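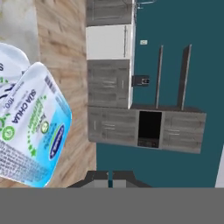 Glenys Arkell
Chilled and frozen lead, Stedencombe store

Walk-in and cabinet check, 18th April

Same sheet as in March, with my comments squeezed in under each line. Sorry it's a long one, I had a bit more to moan about this time.

1. Walk-in chiller door seal - PASS
Much better since the new one went on. I did the paper test all the way round and it gripped everywhere, even that bottom corner by the hinge that used to drive me mad.

2. Walk-in chiller temperature - PASS
Display and my probe agreed. Please write down the probe reading and not the display! Half the morning sheets have clearly been copied off the door.

3. Freezer cabinets, load lines - FAIL
Cabinet 2 was stacked well over the line with fish fingers and potato waffles. I know there's an offer on and I know it looks nice and full, but the top layer was going soft. I've pulled those packs and put them through as waste.

4. Freezer cabinets, frost and drains - PASS WITH COMMENT
Bit of frost building up at the back of the end cabinet. Not enough to fail it. Can whoever's on lates scrape it before it turns into a glacier again.

5. Date rotation, dairy - FAIL
I found 17 pots and cartons sitting behind newer stock, all in date but in the wrong order. That's the evening fill going in at the front. I've turned them round and I'll look again after the next delivery.

6. Date rotation, cooked meats - PASS
Lovely, nothing to say.

7. Allergen labels, deli pots - PASS WITH COMMENT
All there and all readable, with the allergens in bold as they should be. The printer is going faint on the left side though, so the coleslaw labels are only just legible. New roll and a clean of the head, please, before someone has to guess whether it says mustard or not.

8. Delivery paperwork - FAIL
The Fastunport sheet for docket 3,059 has no temperature on arrival. The driver had signed, we had signed, and the box was blank. If there's no reading, the cages don't come in. I've rung them and they're going to remind their lot too.

9. Probe thermometers - PASS
Both Femesura probes checked in iced water and boiling water, both fine. Wipes were nearly out so I've opened another tub of 100 and left it on the shelf over the sink (NOT in the office, where I found the last one).

10. Floor, shelving and fan guards - PASS
Floor was spotless. One shelf clip missing in the walk-in, bay nearest the door, and I've asked Siu Refrigeration to bring a spare on their next service visit.

So three fails, which is one more than I'd like. I'll redo 3, 5 and 8 myself and leave the rest till the next full round. Sheet's in the blue folder once I've signed it.

Related checks
Bakery and hot counter check
Back door and pest check
Cleaning cupboard and chemicals
What to do if a freezer alarm goes off
Filling in the waste sheet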